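Tromar Bathroom Practice Set
Equipment for robot training halls
Supplier: Echeverri

Home > Training sets > Bathroom > Practice Set

The Tromar Bathroom Practice Set is a small bathroom for teams who train humanoid robots in household work. You place it in your hall, connect nothing, and start with wiping, sorting and reaching tasks. Water is not supplied to the set in the standard version.

Please read the planning notes before you ask for a quotation. Most questions we receive are about floor space and about the budget for spare parts, and both are answered on this page.

What to plan for

The set needs a free area on a level floor, and we ask you to keep 92 cm open on the entry side so that the robot can turn with both arms raised. If your robot is wider than 78 cm at the shoulders, write to us first. The walls can be moved outward, but this must be decided before production.

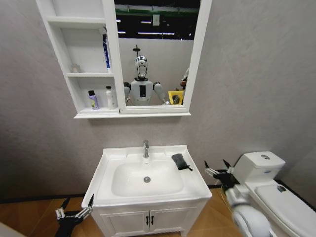
Working position at the vanity, with mirror cabinet and toilet in reach.

The mirror is a point many buyers forget. A robot in front of it will see itself and also the hall behind, with the ceiling lights. Some teams want this, because a real home has mirrors too. Other teams prefer to begin with a matte panel, and we can deliver the cabinet with both. Changing the panel takes one person and a screwdriver.

Budget

The parts that wear out first are the door handles, the faucet lever and the toilet lid. We advise to reserve 500 euros per year for these if the set is in daily use. The spare parts box Ninero contains handles, hinges and one lever, and it can be ordered together with the set or later.

The small objects for the shelves and the sink are not part of the delivery. Buy them in a normal shop in your country - the robot should learn the bottles which people there really have at home. Plan to replace them often.

The faucet lever and the hinges were tested for 2000 movements by us. This was done by a machine with even force, so a hand which pulls from the side may give another result.

Delivery and assembly

The set comes flat on two pallets. Two persons can assemble it in one day. Assembly by our partner Tonari is possible at extra cost, please mention it in your request. Orders for delivery in September should reach us before the summer break.

Page updated: 2026-05-07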